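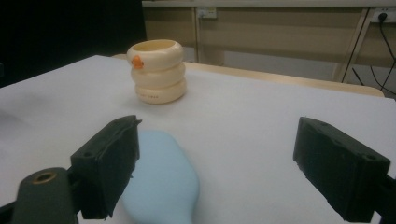 白い台の上に重ねたクリーム色の輪のおもちゃ。

報道関係各位
2018年1月20日
Ullgate

「ワンクリックで動画」とは言わない静止画アニメーションソフト「Bedance」、4月に発売

Ullgateは、静止画から短いアニメーションを作成するWindows用ソフト「Bedance」を4月に発売します。価格は3,000円(税別)、ダウンロード販売のみです。試用版は15日間、全機能をお使いいただけます。

この分野の製品紹介には「誰でも一瞬でプロの仕上がり」という文句が並びます。当社も前作「Danko」では似たようなことを書きました。発売後に寄せられたお問い合わせは1,318件、そのうち297件は「サンプルのように滑らかにならない」という内容でした。サンプルは当社の担当者が手作業で何度も調整したものです。滑らかで当然でした。

Bedanceには自動補間機能がありますが、自動で済む範囲は限られます。輪郭のはっきりした被写体を、同じ向き、同じ明るさで撮った写真なら、そのまま使える結果が出ることもあります。背景が込み入っている場合や、髪の毛、ガラス、水面などが含まれる場合は、対応点を自分で打ち直す作業が必要です。慣れた方でも、数秒の動画に一晩かかるかもしれません。

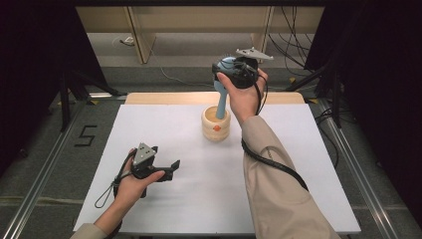

今回の主な変更点は、対応点の編集画面です。Dankoでは点を動かすたびに全体を再計算していましたが、Bedanceでは動かした点の周囲だけを更新します。取り消しの回数制限もなくしました。地味な改良ですが、社内で使っていて手放せなくなったのはこの二つです。

書き出し形式はAVI、GIF、連番PNGに対応します。Flash形式への書き出しは今回から外しました。要望がまだあることは承知していますが、再生できる環境が減り続けている形式を新製品の売りにするのは無理があると判断しました。必要な方はDankoを引き続きお使いください。

人工知能を使った「自動表情生成」についても、取引先からたびたび搭載を勧められています。試作はしました。正面を向いた顔ではそれらしく動くものの、少し横を向くと歯の並びが崩れ、製品に入れられる品質には届きませんでした。搭載の時期は未定で、予告もいたしません。

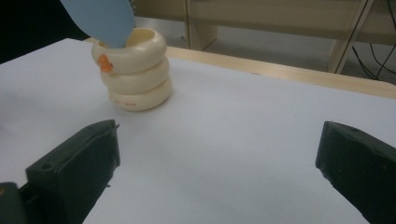 素材の管理には、別売の画像整理ソフト「Drallico」との連携機能を用意しました。Drallicoで付けた分類をBedanceの読み込み画面から呼び出せます。ただし、素材が数十枚程度であれば通常のフォルダー分けで足ります。連携のためだけに買い足すことはお勧めしません。

Dankoをご利用の方への優待価格は設けません。保存済みのプロジェクトは読み込めますが、文字の縁取りと音声の位置は引き継がれず、再設定が必要です。現在の作業に不満がなければ、急いで乗り換える理由はあまりないと考えています。

■ 製品概要
製品名:Bedance
発売時期:4月
価格:3,000円(税別)
対応OS:Windows 7/8.1/10(64ビット版のみ)
メモリ:8GB以上(4GBでも起動はしますが、書き出しに難があります)
試用期間:15日間

試用版で書き出した動画には右下に製品名が入ります。ご購入前に、必ずお手持ちの写真でお試しください。当社のサンプル画像での結果は参考になりません。

■ 本件に関するお問い合わせ
Ullgate 広報窓口
当社ウェブサイトの問い合わせフォームよりご連絡ください。評価用ライセンスをご希望の媒体の方は、媒体名と掲載予定をお書き添えください。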